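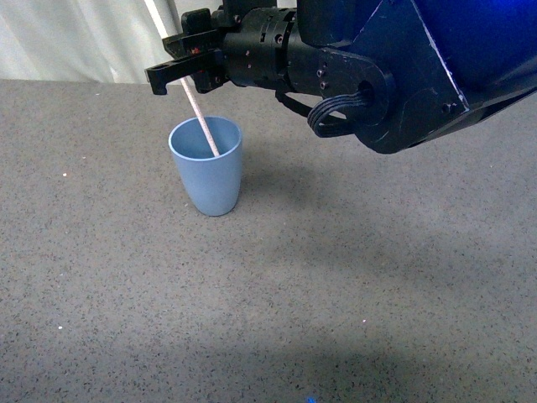 Dear all, I want to come back to the question of spare parts before we close the budget for the second arm. My proposal is to order the arm from Cenden with one gripper only, and to put the remaining money into cables and a second wrist. The cables hang in a loop just under the wrist, and for work as light as a stick and a plastic cup I think the two fingers will last longer than they do. The cable set costs 83 pounds, so we could take two.

On 24 November 2023 Ashok Ahuja wrote:
> The quote from Cenden is 2223 pounds with two grippers.
> Delivery is some 30 days. Do we need both grippers?
> Pronance did not answer me yet.

Ashok, could you ask them for the price without the second gripper — and whether the bracket is included? I would not wait for Pronance. We waited for them in August also.

Regards,
Ezekiel Ruiz-Ortega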